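Home Projects Bookings Tool list Log in

Nelham Shared Workshop – bench safety check
Build: Huvum two-arm bag packer
Checked by: Noman Usmani
Period: October

1. Mountings and brackets
Arm base bolts: OK, all retightened.
Small brackets and fittings: OK. Recheck after 50 runs.

2. Cables
Strain relief at the power supply: OK.
Cable routing: ACTION. The long cable from the left arm still runs diagonally down past the bag. It needs clipping back before the arm is driven at anything above slow speed.

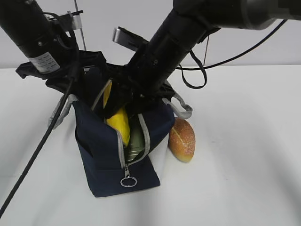
Item 2, cable from the left arm. Banana in the bag, bread roll on the table.

3. Stopping
Stop button within reach of the operator: OK.
Stop button tested: OK, 3 presses, arms held position each time.
Restart needs a separate key press: OK.
Comment: the button box came off the old Temcombe lathe and the lettering has worn away. Relabel.

4. Pinch points
Jaw force limit set in software: OK.
Hands clear of the bag while powered: ACTION. Tape a line on the bench. Priedītis asked for this on Monday as well. 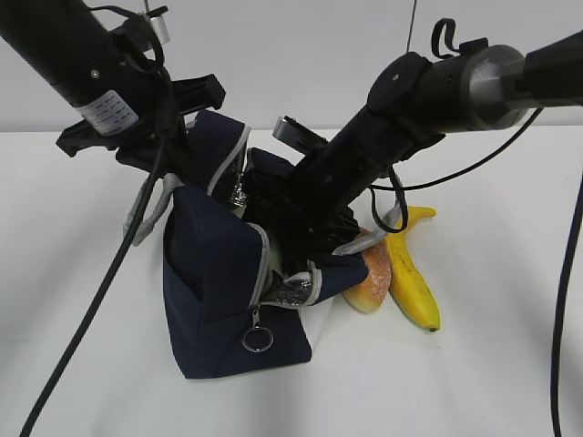
The force limit only covers the jaws, so the wrist can still press hard on whatever is under it. Set a lower limit on downward travel and write the figure on the job sheet. Handles and straps should be laid outwards before each run – a snagged strap will drag the whole bag.

5. Electrical
Supply fuse: OK.
Earth continuity: OK.
Supply casing after 36 minutes' running: warm, acceptable.

6. Service
Run counter: almost 1,000. Grease the joints at the next session.

Result: may be used at slow speed, two people present, until items 2 and 4 are closed.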